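Have you ever heard a grown-up say a case has "gone cold"? It has nothing to do with the weather! A cold case is a crime that detectives couldn't solve at the time, so the papers and the clues were put away.

Put away doesn't mean thrown away, though. In the town of Pitesbridge, the police keep 61 boxes of old clues on long shelves. One box holds the clues from a robbery at the Lumby bakery, and that case is 32 years old!

## What goes in the box?

All kinds of things: letters, keys, photos, shoes, a list of everyone who was asked questions. Clothes and cloth are great at holding on to clues, because tiny hairs and threads get caught in them.

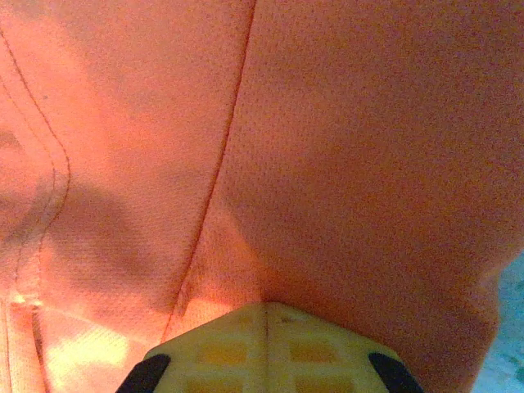
## Who opens it again?

Solveig Eklund is a cold case detective. Every Wednesday she picks one box and reads every page inside, even the boring ones - especially the boring ones! The Lumby box had 800 pages. She talks to people again, too. Somebody who was scared to speak up years ago might feel ready now.

Then she calls Maximiliano Domínguez at the lab. He wears gloves and a mask so that none of his own hairs fall on the clues.

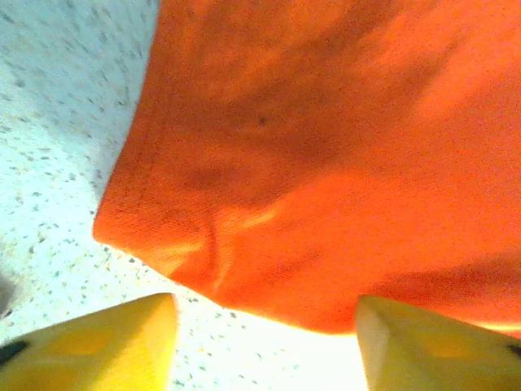
**WORD BOX**

**Evidence** - anything that helps show what really happened.

**Witness** - a person who saw or heard something.

**DNA** - tiny instructions inside your body. Unless you have an identical twin, yours are different from everyone else's!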